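Print this page | E-mail this page

Section 2: Planning and Budgeting for Your Onham Two-Hand Bench

Good planning makes the first week with a two-hand bench a real pleasure, so please work through this section before you place an order. Grab a tape measure, a pencil and the floor plan of your room (a rough sketch is fine!).

2.1 Choose the table

1. Measure the clear floor area. Leave enough room to walk right around the bench, including behind the back work area.
2. Pick a plain, light-coloured top. Small parts and cups show up well against it and it wipes clean in seconds.
3. Budget for a second top at the same time. Tops get scuffed with daily use, and a matching spare from the same batch is a lovely thing to have on the shelf.

Note: A top made in two pieces is fine. Check that the join sits flush before you fix anything to it.

2.2 Choose the hands

1. Decide whether you need fingers on both sides. For picking up and passing household items, two hands are well worth the extra money, and they're terrific fun to work with.
2. List the 9 objects you'll handle most often. Include at least one cup, in the colour and size you really use.
3. Send the list to Dasevton with your order so that fingertips can be matched to it.

Caution: Don't order hands before the arms are confirmed. The Yang and Zirkmont wrist plates have different bolt patterns, and adapter plates are charged separately.

2.3 Allow for the back bench

New owners nearly always budget for the arms and forget everything that sits behind them. Set aside space and money for:

- a monitor, keyboard and mouse
- a laptop for programming
- a teach pendant for each arm, with its emergency stop within easy reach
- controller boxes, power adapters and spare cables
- a storage bin for the objects you're working with

Allow 50 centimetres of bench depth as a minimum. More is better, and you'll fill it!

4. Add up the power points you need, then add two. Have an electrician confirm the circuit before delivery.

Caution: Keep cables off the work surface and out of reach of both arms.

2.4 Work out the total

1. Enter the price of the arms, hands and table on the planning sheet.
2. Add the mounting kit, part number 734. It is not included with the table.
3. Add training time. Two people trained together will get going much faster than one person learning alone, and they can cover each other's holidays.
4. Add freight and any lifting gear needed to get the table through the door.
5. Put the whole lot to your manager as one figure. Orders placed before the end of June can be split over two invoices.

Note: Hand-held grabbers and other small tools are cheap and easy to leave off the sheet. Put them in now and save yourself a second purchase order.

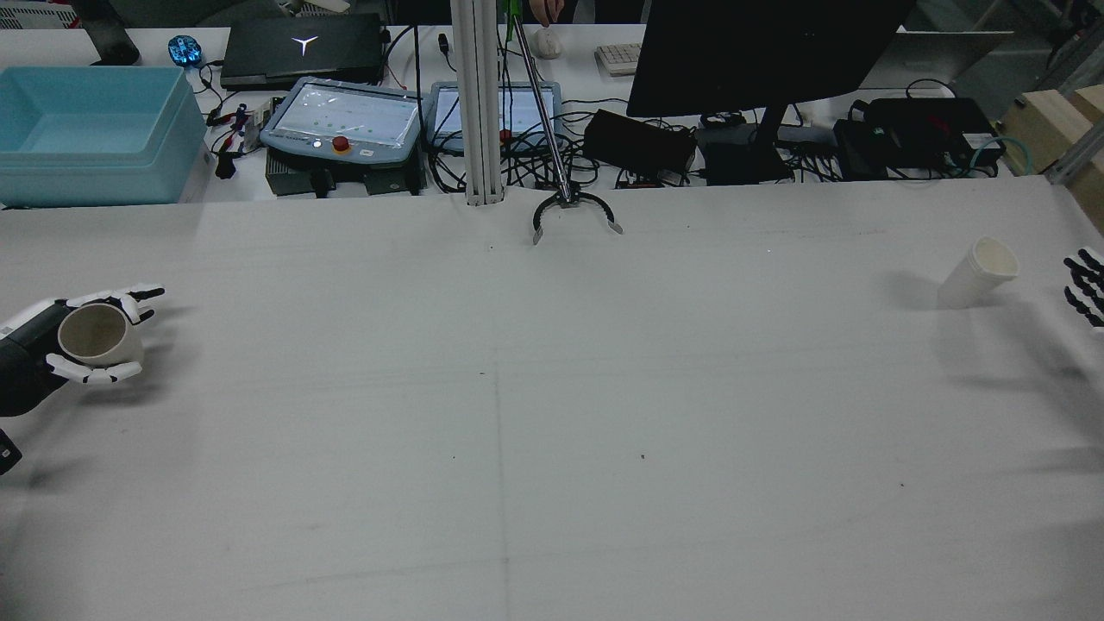
Figure 2-1. Two-hand bench in use with cups, back bench behind.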